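Lillow Toy Library
Minutes of the meeting held on February 16, 2025

Present: Ghizlane Nasr (chair), Kenza Shehata, Adel Ait Ali, Hajar Metwally (minutes)
Apologies: Marwa Abdelaziz

1. Last minutes
Agreed, with one correction. The Bremard invoice was for 1,460, not 1,640.

2. Small toys for the white table
Ghizlane asked what should stay out on the table for the under-fives sessions. The red duck and the toy cream puff are both to stay.
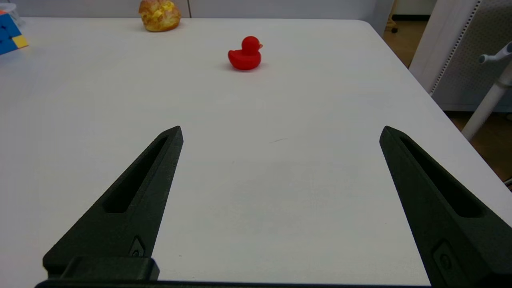 Kenza will check both against the size guide before the April opening. Anything that fails goes to the older children's shelf - it does not go back in the box. The toy egg needs a catalogue number, and 646 is free.

3. Sorting and tidying
Adel proposed that the pink bowl be used for tidying-up games, with the children dropping the small pieces in at the end of a session. The grooved wooden cylinder is not in the catalogue under any heading. Hajar to look through the old Diltavow list.

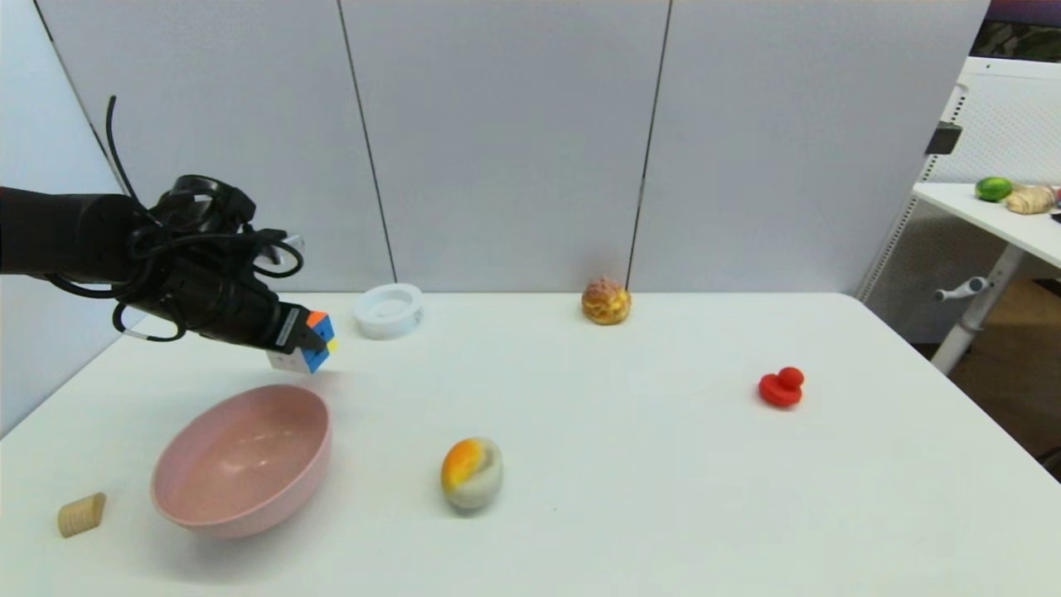
Kenza thought one bowl would lead to arguments and asked for two, in different colours. Ghizlane said there was money for a second. Agreed. Adel to buy.

4. Puzzle cube
Adel has had requests to borrow the cube overnight. Some parents would like it handed out solved.

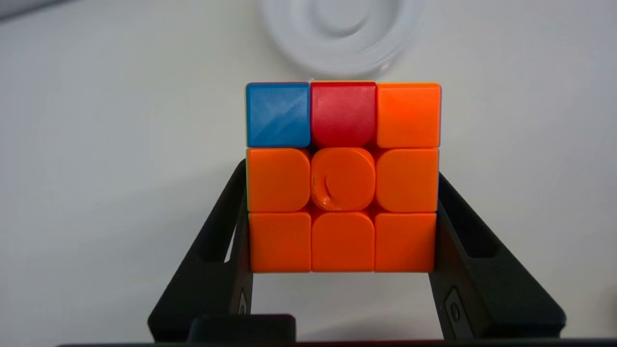 It was agreed that cubes go out in whatever state they come back. Loan period two weeks, deposit 5 pounds, same as the board games. Stickers to be checked on return and any missing ones written on the card.

5. Any other business
The Yusuf shelving quote has still not arrived. Marwa to ring them.
Labels are running low - Hajar to order.

Next meeting: April, day to be agreed by email.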